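4. Burger Assembly as a Test of Kitchen Readiness

Of all the chores we tried, sandwich and burger assembly taught us the most. It looks like the easiest job in a kitchen. A new hire at a lunch counter learns it in a morning, and most children could do it with a little coaching. For a robot it packs a surprising range of problems into a small space: a bun that crushes, a tomato slice that slides, an onion slice that bends, and a lettuce leaf that never has the same shape twice. We think every group working on household robots should try it at least once — it is humbling and a lot of fun.

The Gretine task set was drawn up by Nanami Amano and Detlef Görtz after a round of visits to lunch kitchens in Wollitz in April. It covers 20 chores, and 70 trials were planned for each. Burger assembly was placed last in the running order, and we ended up giving it far more attention than the others. Over the whole study we logged 1,777 grasp attempts on food items, a little short of the 2,000 we had hoped for.

Presenting the food turned out to matter as much as picking it up. A tomato slice lying flat on a hard surface gives two fingers very little to close on. When the slices and bun halves lean against upright holders, the gripper can come down from above and take an edge (Figure 3). Clear acrylic was chosen for the holders. Leafy ingredients are harder to stand up, and we kept cabbage leaves and lettuce pieces in an open container on the tray.

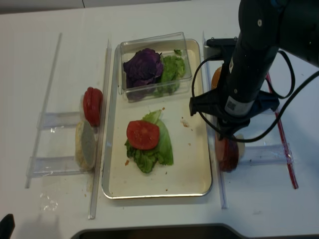 Figure 3. Burger assembly station with the arm over the right holder, just above a red onion slice. A tomato slice already sits on the lettuce leaf in the tray.

Can a robot put together a burger without help yet?

In a prepared station it often can, but it still depends on a person to slice the food and set each piece where the arm expects to find it.

That division of labor is worth spelling out. Ludger Schmieder timed the setup work separately from the robot's own motion, and in the early sessions setup took the larger share by a wide margin. It shrank as we learned how to load the holders, and by the end one person could prepare the next station while the first was running. A shop kitchen, where slices come out of a machine in a steady thickness, would be a kinder place to start than a home.

The failures were instructive too. Thin tomato slices tore more often than thick ones, and onion rings sometimes separated as the fingers closed. Bun halves gave us the least trouble. Till Ruppert suggested slowing the last part of each approach, and this one small change helped with nearly every ingredient. We were delighted by how far such a plain fix carried us.

Loose leaves remain the open problem. A pinch of shredded cabbage may hold a few strands or a whole clump, and we have no good way to ask for "a little more." Work on portioning by weight is under way with our partners at Puvavville, and we expect it to be useful for salads, stir-fries and plenty of other dishes as well.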